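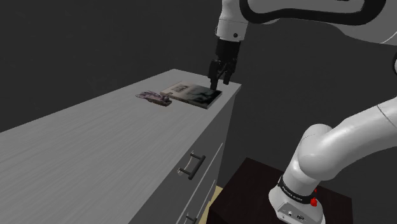 Radden Recount: Your Questions

Saturday, November 15, 2025

Readers keep writing to us about the October vote for mayor of Radden and the recount now under way. We've answered what we can. Where we can't, we say so.

Who won?

On paper, Gilberto Villca, by 80 votes. The election office calls that result "provisional," a word it didn't use on election night, when it let Villca give a victory speech from its own front steps. Flor Huamán has not conceded and says she won't until the recount is finished.

Why is there a recount at all?

Huamán's campaign asked for one after tally sheets from six polling places arrived without a second signature. The office says the missing signatures are a paperwork problem. That may be so. It has yet to show anyone the sheets.

Is every ballot being counted again?

No. Only those from the six polling places, all of them in the Mamani district. Both campaigns have described this as a full recount in their mailings. It isn't one, and they know it.

Was there fraud?

We haven't seen proof of it. Huamán's supporters have posted plenty of videos of people carrying boxes. People carry boxes on election night. If somebody has a document, we would like to read it, and so far we've been sent slogans.

Then why should I doubt the count?

You don't have to. But turnout at one polling place was first posted as more than 50 percent, then taken off the office's website, then put back lower with no note about the change. An office that wants to be believed could start by explaining that.

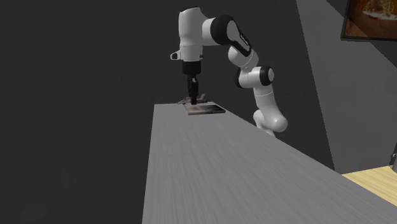
Computer rendering: arm and gripper over a tabletop.

Can I go and watch?

In theory. The counting room in Trernham Hall has 2 public seats, given out at the door each morning. Campaign observers are let in separately. We asked for a larger room and were told the request had been "noted."

How big were the protests, really?

Huamán's people say the square was full. Villca's people say it was mostly shoppers. Neither side has offered a number with any method behind it, so we aren't printing either one.

What about the Kudby poll that says most voters trust the result?

Kudby did its polling before the missing signatures were made public, and it won't say who paid for the work. Read it with that in mind.

When will we know?

The office says "soon." It said the same thing the week after the vote. The council can't swear in a mayor without a certified result, so the current one stays on until then, and he has been in no hurry to complain.

Can the result still be challenged afterward?

Yes, in court, by either candidate. Both campaigns have already hired lawyers.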